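Imprimir | Enviar por correo electrónico
Tiempo de lectura: 3 min

Cuaderno de taller – teleoperación en la cocina simulada
15 Jan 2026

Retomo por fin la tarea del bol, que la tenía abandonada desde septiembre y ya me daba un poco de pena.

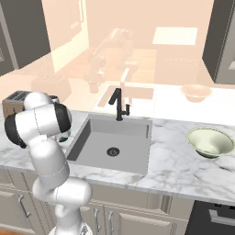 Hoy tocaba grabar demostraciones con el mando Skyrme, ya con la versión nueva de Zolska, y la verdad es que he disfrutado mucho. La tarea es la de siempre: llevar la pinza hasta el bol verde, cogerlo por el borde y dejarlo dentro del fregadero sin tocar el grifo. He grabado seis demostraciones y me quedo con cuatro. Las otras dos las descarto por culpa mía, que me acerqué demasiado deprisa y luego estuve corrigiendo con la muñeca un buen rato (¡y eso el modelo lo aprende encantado!).

Cosas que quiero recordar para la próxima:

El bol es ancho y bajo, así que conviene entrar desde arriba y girar la muñeca antes de bajar. Si giro ya abajo, la pinza roza el mármol y el simulador se pone nervioso.

Con el brazo tan plegado a la izquierda del fregadero, los primeros movimientos salen torpes. He probado tres posturas de salida y todavía no me convence ninguna – mañana pruebo a abrir más el codo.

El retardo del mando se nota menos que antes, pero a mí me sigue cansando la mano. Pausa cada tres grabaciones, por favor, que luego me quejo.

Los datos están en la carpeta Iltance, con las descartadas aparte. Si alguien quiere repetir la tarea con el mando viejo para comparar, adelante, me haría mucha ilusión verlo. Pendiente: revisar el rozamiento del borde del bol.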